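4.2 What the label says and what people read 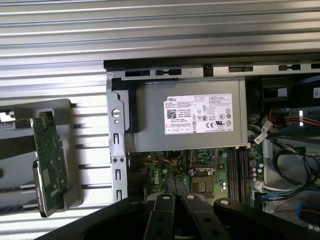
Desktop computers are designed to be opened by someone, though it is rarely clear whom the designer had in mind. The repair benches at Varside handle retired office machines, and the first task at each of them is the same: find the power supply, read its label, decide whether the unit goes back into service or into the bin marked Osau.

Figure 7. Open desktop chassis with the power supply label facing up; motherboard and colored wires below.

The label is a generous document. It carries the maker's name in bold capitals, a square code, a CE mark, several small logos and a quantity of specification text set in type that seems to have been chosen by an enemy of the reader. Of the 13 bench workers we interviewed, two said they read the fine print every time. Darius Cozma, who was one of the two, later asked to revise his answer.

What the others read was the chassis. They looked at dust on the rails, at how the wires had been folded over the board, and at whether a bracket had been bent by an earlier and more hopeful repairer. Grigore Surdu described this as "knowing who was in here before me." His sorting agreed with the Paltness checklist in all but seven cases, and he had not seen the checklist.

We do not take this as an argument against labels. The bench protocol still requires the rating to be copied out by hand, and the January log has a column for it. The column is mostly ditto marks.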